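Household Budgeting, Unit 4: Reading Your Electric Bill
Instructor: Hamdia Araya

Bring one recent bill to class. If you don't have one, use the Tomthorpe sample at the back of the packet. The February bill is a good choice for most people, as heating and short days push it up.

What a bill is made of

Most home bills have 2 main parts. The first is a fixed charge, which you pay even if you use nothing. The second is the energy charge, which depends on how many kilowatt-hours (kWh) you used. Taxes and small fees are added after that. Check whether the reading is marked "actual" or "estimated." An estimated reading gets corrected later, and the correction can be large.

Watts and kilowatt-hours

A watt measures how fast something uses power. A kilowatt-hour is 1,000 watts used for one hour. To get kWh, multiply watts by hours and divide by 1,000. A heater rated at 2,000 watts that runs for one hour uses 2 kWh.
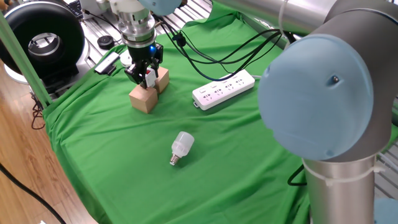

Once you have the kWh, multiply by the rate printed on your bill. Use the full rate. Some companies list supply and delivery on separate lines, and the two have to be added together before you multiply. Students often miss the delivery line and end up with a figure that is far too low.

Where the money goes

Anything that makes heat costs the most to run: space heaters, water heaters, dryers, ovens. Lighting used to be a bigger share than it is now. An LED bulb uses a small part of what an old bulb used for the same light. Things left plugged in draw a little power all day, and it adds up over a year, but a single outlet will rarely explain a high bill. Start with the heat.
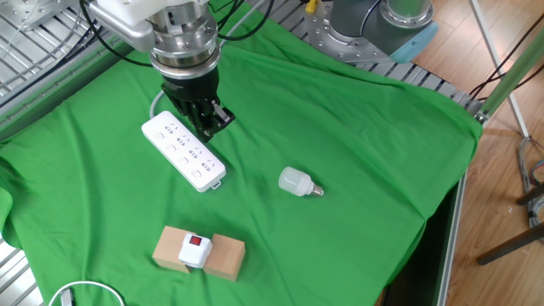
Cecilia Quartey asked whether it makes sense to go after standby power at all, then. It does if it costs you no effort. Switch off a group of devices at night if they share a switch. Don't buy new equipment to save on standby until you have worked out how long it would take to pay for itself.

Comparing two months

Never compare the dollar totals alone. Billing periods differ in length, and rates change. Divide the kWh by the number of days in the period to get a daily figure, then compare the daily figures. The sample bill shows 1,964 kWh, so look for the number of days before you decide if that is high.

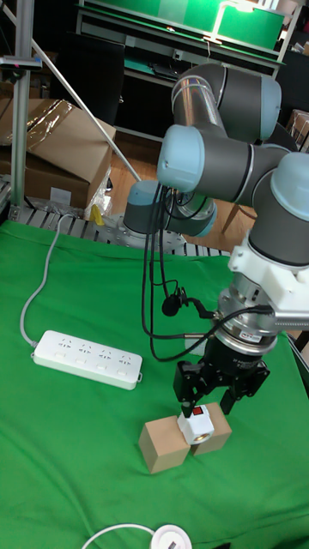
Payment plans

Level billing spreads the year's cost over equal payments. It does not lower the total. The company looks at your past use, sets a monthly amount, and settles the difference at the end of the plan year. Ask when that happens and put the date in your budget. Time-of-use plans charge less at certain hours, often at night and on Sunday. They suit people who can move laundry and dishwashing to those hours.

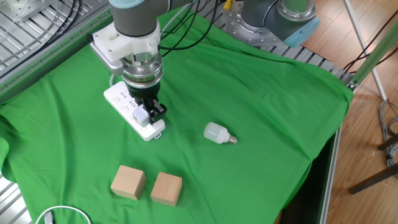 Kofi Abugri said his level payment went up halfway through the year and he took it for a mistake. Companies can review the amount during the plan if use runs well above the estimate. The notice is usually on the second page of the bill, in small type.

For next time

Work out your daily kWh for two bills. Write down the fixed charge, the full rate, and the type of reading for each. Then pick one appliance, find its wattage on the label, and estimate what it costs you in a month. Show your steps.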